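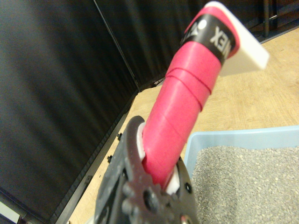
A pink-handled scoop and a light blue tray of gray litter, two of the basics on the table for Sunday's session.

The Trurkmont shelter's litter box workshop is back, and it has already outgrown its old room! Sunday's session starts at 2 p.m. in the long hall at Bredier House, where 110 people have signed up to learn how to keep a cat's corner clean without dreading it.

The idea started last winter as a handout for new adopters. People kept calling with the same questions (how deep, how often, which litter, where on earth do you put the thing in a small apartment), so the shelter turned the handout into a hands-on afternoon. The first one drew 16 people and ran well past closing.

This time there are trays to fill, level and scoop at every table, and plenty of litter to practice on. Visitors can try handles of different lengths and thicknesses, and that part was a huge hit last time. A wrapped grip feels wonderful if your hands get sore, and several people went home and taped up their own scoops the same evening.

Voicu Pet Supply on Gorkodby Street is lending the trays and will take old plastic ones for recycling at the door. Please rinse them first.

The second hour goes to multi-cat homes, with a long stretch for questions about shy cats, senior cats and the ones that kick litter clear across the room. Kids are welcome and get a small tray of their own to work with. Cats should stay home for this one, but photos of them are very much encouraged, and there will be a wall to pin them on.

Entry is free. Sign-up for Sunday is full, but the shelter is keeping a waiting list at the front desk and plans to run the workshop again in February.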